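Ivetti – About us

Search this site Go

Ivetti is a small company that writes working rules for robots which handle cloth. We were started by Getachew Tekleab and Nahom Shiferaw, and we are 7 people today.
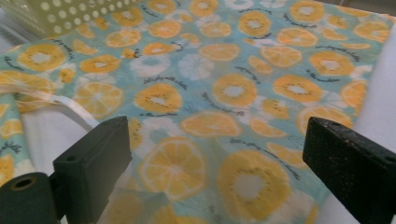
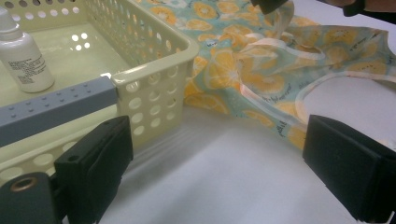
Printed fabric with a white trim, and a basket with round holes.

Our main document is named Gronari. It has 40 rules, and each one must fit on a single page. The first version was ready in April, and our clients may use it without payment.

Some of the rules are very simple. Check the gripper fingers before every session. Keep hands away while the fingers are closing. If the cloth is pulled tight, stop and open the gripper. Write down every stop, also the short ones.

We do not give certificates. We visit the workplace for 2 days, we watch how the people work, and we leave a written report. Getachew makes the visits and Nahom answers the letters.

Contact | © Ivetti | Back to top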